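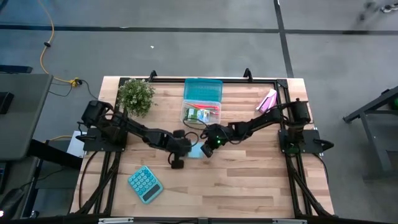
Does a town like Prusbridge need to pay a consultant to tell it when the library should be open? It needs someone to stand at the front door at six in the evening and see who turns up.

I've read the Lachance report twice now, which I suspect puts me ahead of most of the people who approved it. It proposes closing two evenings a week and opening earlier in the mornings, on the strength of a survey that drew 732 replies. The survey was handed out at the front desk. In the mornings.

You can see my trouble with it. People who work until five were never going to fill in that form, and their silence has been counted as a lack of interest. Colleen Gagnon raised this at the April meeting and was told the sample was "robust". I'd like to know what a weak one looks like.

Then there is the money. Staying open on those evenings costs $600 a week, by the town's own figures. I don't call that nothing, but I notice the same budget found room for new signs at the Fidell Street car park, which was easy enough to find before.

Supporters say most evening visitors only come for the heating and the wi-fi. Maybe so. I've never understood why that is meant to settle the argument. A teenager who shares a bedroom with a younger brother has to do homework somewhere, and the doughnut shop wants you to keep buying doughnuts.

I could be wrong about the numbers. If council runs the survey again – after dinner this time, and by mail as well – and the answer comes back the same, I'll set my alarm and go in the morning like everyone else.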